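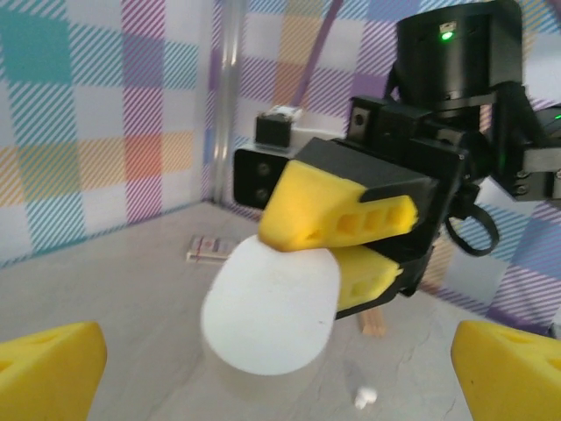

Foley Night: Your Questions

Filed under: Sound & Screen / Workshops

What is Foley Night?

Every other Monday we show a short silent film at the Zurkanau, and the people in the room make all the sound for it. Footsteps, doors, rain, kisses, falling pianos. We run the film once in total silence so everyone can get a feel for it, then we hand out parts, rehearse the tricky bits, and record the whole thing in one go. At the end we play it back loud. It's the best fifteen minutes of my week, and I've heard some of these films dozens of times by now!

Do I need any experience?

None at all. If you can clap when someone points at you, you can do this. Plenty of people come the first time just to watch and end up on their knees slapping a wet towel on the floor by the second reel.

What films do you use?

Mostly comedies and old cartoons from before sound, plus a few newer animated shorts whose makers let us strip the track. Slapstick works beautifully because every fall needs three or four separate noises — the slip, the whistle down, the thud, and whatever rolls away afterward. We do one spooky program in the fall and one with nothing but animals in it.

What do you use to make the sounds?

Anything that sounds good up close. The prop shelves hold 37 pairs of shoes, two car doors, a bathtub full of gravel, a broken accordion and more coconut shells than we will ever need. Cornstarch in a leather pouch makes snow. Celery makes bones. An old pair of gloves flapped quickly makes a pigeon, and if you flap them slowly you get a much bigger bird. We also have a wind machine built from a drum and a length of canvas, and people fight over it, so please take turns.

Can I bring my own props?

Please do! Squeaky hinges are always welcome, and so are bad zippers, toys that moo and hot water bottles. Leave glass at home, and check with us first on anything that spills. If your prop turns out to be wonderful we may beg to borrow it.

How do you record it?

Four microphones on the floor and one overhead, all going into a Fivora mixer that's older than many of our regulars. There's no click track and no second take unless the power goes out. You'll hear chairs creak and somebody giggle, and we leave it in.

Is there music too?

Yes, on most nights. The Ritidow is our house band — clarinet, upright bass, toy piano, and a percussionist with a table of pots. They play live underneath the effects and they're very good at ducking out of the way when a big crash is coming. If you play something and would like to sit in, write to us a week ahead and say what it is. Tubas get a yes right away.

What is the Guérin reel?

That's our name for the library of single sounds we've kept from past nights. It had 400 clips when we first put it up and it's now at 1,793, with doors still well in the lead. You can download any of them for your own film, podcast or school play at no charge. We only ask for a line in the credits. Clip 721 is a boing made with a ruler and a filing cabinet, and it's close to perfect. Start there.

Can kids come?

Ages eight and up, with a grown-up. Kids are fantastic at this, especially monsters. The animal program in April is shorter, starts at 4 p.m. and is open to all ages.

Is it very loud?

The playback is. We keep earplugs in a bowl by the door, and you're free to step out to the hallway at any point. The rehearsal part stays at talking volume apart from the odd slammed door, and we call those out first.

How long does it run?

Doors at 6:30 p.m., film at 7, playback finished by 9:15. Come on time if you can, as parts are handed out right after the silent run. Latecomers usually get crowd noise, which is a lot of fun too.

Can I get a copy of the finished film?

We post the soundtrack within a few days. The picture stays with whoever owns it, but lots of people line the two up at home. Start the audio on the first clap.

What should I wear?

Quiet clothes! Soft cotton is ideal. Nylon jackets, bracelets and keys all go on the hooks in the hall — unless the film has a jailer in it, in which case bring the keys.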